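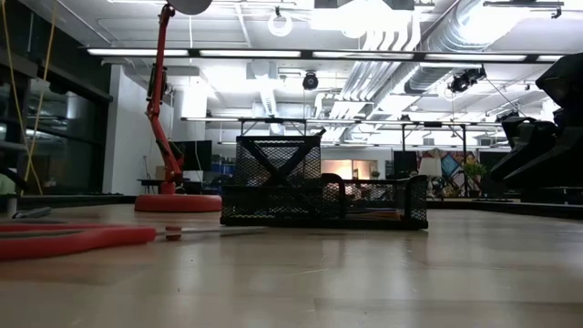
3. お問い合わせフォームをNiltonにつなぐ

さて、前の章でサイト本体は表示されるようになりましたよね。ここからはフォームです。私はこの章の内容で丸二晩つぶしたことがあるので、つまずいた所を多めに書いておきます(そのぶん長いです、すみません!)。

用意するものは、Niltonの管理画面に入れるアカウントと、テスト用に受信できるメールアドレス。テスト用のアドレスは、ふだん使いとは別にしておくと後の片付けが楽です。

手順

1. 管理画面の左メニューから「フォーム」を開いて、「新規作成」を押します。名前は半角英数字だけにしてください。私は最初「お問い合わせ」と日本語で付けてしまって、送信先のURLがすごい長さになりました。

2. 項目を追加します。名前、メールアドレス、本文があれば十分です。電話番号の欄は付けたくなるけれど、うちのサイトでは外したら送信数が増えました。

3. 本文の欄に文字数の上限を入れます。私は400にしています。ここを空欄のまま保存すると上限なしの扱いです。

4. 「保存」を押すと、画面の下のほうに送信先URLと公開キーが出ます。両方コピーして、設定ファイルの form の行に貼り付けます。前後の引用符を消さないように!

注意:公開キーのすぐ隣に「秘密キー」という似た見た目の文字列があります。こちらはサーバー側に置くものなので、HTMLやJavaScriptには絶対に書かないでください。うっかり公開してしまったら、「キーの再発行」を押して古いほうを無効にします。

5. 設定ファイルを保存したら、ローカルのサーバーをいったん止めて、起動し直します。自動リロードでは設定ファイルの変更が拾われません。私が一晩目をつぶしたのがまさにここでした……。

6. ブラウザでフォームを開いて、テスト用のアドレスで一通送ってみます。開発者ツールの「ネットワーク」タブも開いておきましょう。202が返っていれば受付完了です。200じゃないんだ、と思うかもしれませんが、Niltonはメールを順番待ちの列に入れた時点で返事をしてくるので、これで合っています。
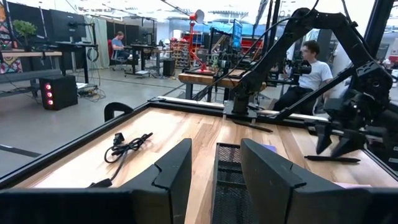
メッシュの入れ物、ケーブル、ペン

うまくいかないとき

400が返ってくる場合は、まず項目名を見てください。管理画面では email なのに、HTMLの name 属性では mail になっている、というのが定番です。大文字と小文字も区別されます。

202は返るのにメールが来ない場合は、迷惑メールのフォルダを見てから、管理画面の「送信履歴」へ。履歴に「保留」と出ていたら、通知先アドレスの確認がまだ済んでいません。確認メールのリンクを踏めば、保留になっていた分もまとめて届きます。

メモ:サイトをFlaltetcombeのサーバーに置いている人は、もう一か所だけ設定があります。コントロールパネルの「外部への送信」で、Niltonのドメインを許可してください。初期状態では閉じています。ローカルでは動くのに本番でだめ、というときはたいていこれ。

迷惑投稿への備え

7. フォームの設定画面に戻って、「連続送信の間隔」を入れます。単位は秒で、私は8にしました。長くしすぎると、書き間違いに気づいて送り直したい人まではじかれてしまいます。

8. 「隠し項目」をオンにして、表示されたコードをフォームの閉じタグの直前に貼ります。人の目には見えない入力欄で、ここに何か書いてくるのは自動投稿のプログラムだけ、という仕組みです。うちでは6月のひと月で284通がここで止まっていました。オンにする前はこれが全部受信箱に来ていたわけで、思い出したくもないです。

注意:隠し項目をCSSの display: none で消すと、見破ってくるプログラムもあります。配られたコードのクラス名はそのまま使い、自分のCSSで上書きしないでください。

ここまで済んだら、スマホからも一度送ってみてください。送信ボタンが画面の下の固定メニューに隠れて押せない、ということが私のテンプレートでは起きました。そのときは、フォームの下の余白を固定メニューの高さより大きくすると押せるようになります。自動返信メールの文面は次の章で作ります。

コメント(4件)

Hirano
手順5で完全にハマっていました。再起動したら一発で通りました、ありがとうございます!

Nahom Tufa
テンプレートはImcombeを使っています。form の行が見当たらないのですが、自分で書き足してもいいですか?

 筆者
 Nahomさん、大丈夫です。Imcombeだと contact という名前になっている版もあるので、先にそちらを探してみてください。あれば二重に書かず、そこに貼ればOKです。

Reiko Takagi
連続送信の間隔、60にしていたら「送れない」と電話が来てしまいました。短くしておきます。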